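Galari is a feature of just over 90 minutes set in and around a slate quarry in 1929, and it comes from Studton, the small company behind the ferry drama Magbanua. I saw it at an afternoon screening in September, in a hall that holds 291 and was about half full.

The story is simple. A widow keeps the accounts for the quarry and finds that the owners have been paying 700 men for a shorter day than they work. She tells her brother, who would prefer not to know. For the first hour very little else happens, and the film is good at this. People eat, walk home and look at the weather. The camera stays a long way back, and when it does come close, to her hands on the ledger or the brother asleep in his boots, you notice.
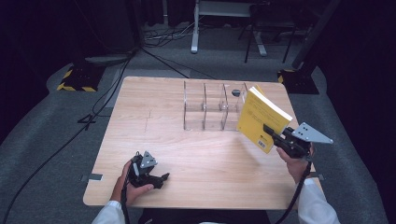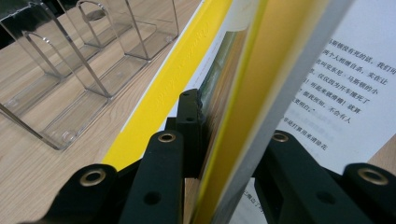
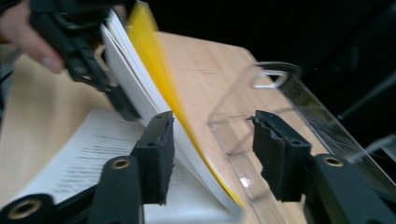 The second half is weaker. A strike is called and the film doesn't have the money to show it, so we hear about it from people coming through doors. One scene in the chapel works well enough without a crowd. The others feel like a stage play, and the score, which had been quiet until then, starts telling us what to feel.

Two readers have already written in about the ending. Drellance thought I would be too hard on it, and argued that keeping the strike offscreen is the whole point, as the widow never leaves the office and the film only knows what she knows. That would be a fair defense if it were true, but we follow the brother to the quarry twice without her.

The lead performance is the reason to go. She has perhaps two long speeches and plays both of them flat - no tears, no raised voice. The print was subtitled clearly, apart from the songs.

Three stars out of five. It opens in a few theaters next month.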